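Courses > Applied Automation > Laboratory Handouts > Handout 6: Comparing Finger Pads

Handout 6 covers the comparison of parallel gripper finger pads on light, deformable objects. Read it before the bench session. The load cell notes from Handout 5 are assumed.

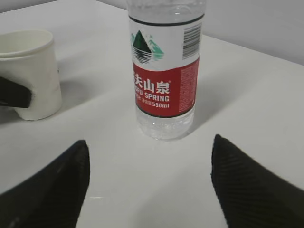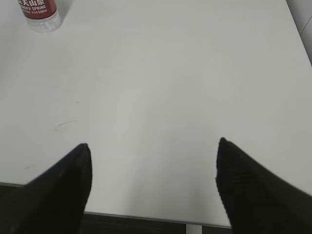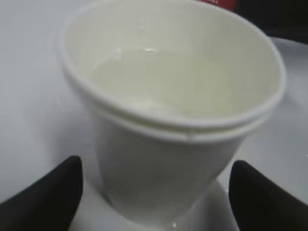 Wrist camera views, black fingers fitted, white table.

Tarent Laboratory for Handling and Control, Teaching Section

6.1 Purpose

A paper cup and a full plastic bottle make very different demands on a gripper. The bottle is heavy for its width and has a smooth wall. The cup is light, tapered and easily crushed, and once there is liquid in it the wall must not be deformed by more than a few millimetres. The session compares two pad sets, the Hesomport soft pad and the Platdale ribbed pad, on both objects using the same arm, the same controller and the same closing profile. Only the pads change between runs.

6.2 Quantities

Let m be the mass of the object, g the acceleration due to gravity, mu the coefficient of static friction between pad and object, and F the normal force at each pad. For a two-finger grip on a vertical wall, the object is held at rest if

2 mu F >= m g

For the arm accelerating upwards at a, replace g by (g + a). Use a safety factor of 2 for the bottle. For the cup, start at 1.3 and increase only if slip is recorded.

The wall of the cup is not vertical. If the half-angle of the taper is theta and the pads are rigid and parallel, contact is first made at the upper edge of the pad and the pressure is far from uniform. A soft pad conforms to the slope and spreads the load. The half-angle should be measured with callipers at two heights and entered on the results sheet in degrees.

6.3 Worked example

Take a filled bottle and its contents to have a combined mass of 0.57 kg, and let mu = 0.5. With a = 0:

F = (0.57 x 9.81) / (2 x 0.5) = 5.6 N per pad

With the safety factor applied, F = 11.2 N. Repeat the calculation with your own measured mass. Do not use the volume printed on a label as a substitute for weighing.

6.4 Camera placement

The camera is fixed at the wrist and looks past both fingers. Three consequences should be noted.

The fingers occupy the lower corners of the view at all times. In the second picture, with the fingers wide apart, the table between them is clear and the bottle is well away towards the back left. Object detection must mask the finger regions at every opening width, and a single fixed mask is not sufficient.

Tall objects leave the view at the top. The top of the bottle is missing in both the first and second pictures, so its height cannot be recovered from either. Its position on the table has to be taken from the base.

White on white gives poor edges. The cup in the first picture is separated from the table mainly by its rim and a faint shadow. In the third picture two cups are nested, and the pair of rims gives two nearly parallel edges where a simple ellipse fit expects one. The fit will sometimes lock on to the lower rim. Log both candidates and select the upper. Liquid in the inner cup also returns a small bright glint, to be rejected by area before the fit is attempted.

6.5 Procedure

1. Home the arm and zero the force reading with the fingers fully open and nothing between them.
2. Load the Ríos controller with the closing profile named SLOW. Leave the rate limit as found.
3. Place the bottle at the taped position. Close, lift, hold, lower, open.
4. Record peak force, steady force and any slip.
5. Repeat with one empty cup, then two nested cups, then two nested cups with water.
6. Change pads. Clean the contact faces with the dry cloth supplied and allow them to settle before zeroing again.
7. Repeat steps 3 to 5.

Stop the run at once if the steady force on any cup exceeds 3 N. The force channel reads in raw counts, of which 318 correspond to 1 N. The full set of runs takes around 70 minutes.

6.6 Treatment of results

The force channel drifts with motor temperature. Subtract the zero taken before each group of runs, not the one taken at the start of the session. Samples above 3,000 counts are saturated and must be discarded. The reference bottle run on the soft pads gave a steady value of 1,660 counts, or 5.2 N. Compare this with 6.3 and comment on what it implies for mu.

Plot steady force against object mass for each pad set on the same axes. Mark runs with slip by an open symbol. State the uncertainty in mu separately for plastic and for paper.

6.7 Questions for the report

(a) Why does nesting a second cup permit a higher grip force before the wall buckles?
(b) At what height on a tapered cup should the pads close, and what limits the choice?
(c) Would a camera fixed above the table remove the masking problem in 6.4? What would it introduce?

Reports are limited to four sides, excluding plots.

Last updated: February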